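Session 6: Plain surfaces and the case for clearing the table

Hatice Toprak's handout from last session claims that a dark, bare work surface makes people tidier. I don't buy it as stated. Her Welutau survey had 257 replies, all self-reported, and people are poor judges of their own mess.

A weaker claim may hold up: small bright things are easier to notice on matte black. Pink, yellow-orange and lime green all stand out against it. Noticing a thing and putting it away are two separate acts, and the reading slides from one to the other on page 5.
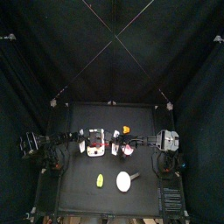
Umut Duman's reply is better, though he leans too hard on fabric surrounds. Black cloth on the walls hides background clutter from the person at the table. Does it reduce the clutter? He offers one room and no comparison.

For next week: pick a surface you use daily, cover it in a dark cloth, and log what gets left there over five evenings. Then take the cloth off and repeat. Bring both logs, including the dull one.

Filed under: Handouts, Home and Workspace

Related notes
Session 5: Drawers, lids and wishful thinking
Kozan on labels: a second look
Reading list for June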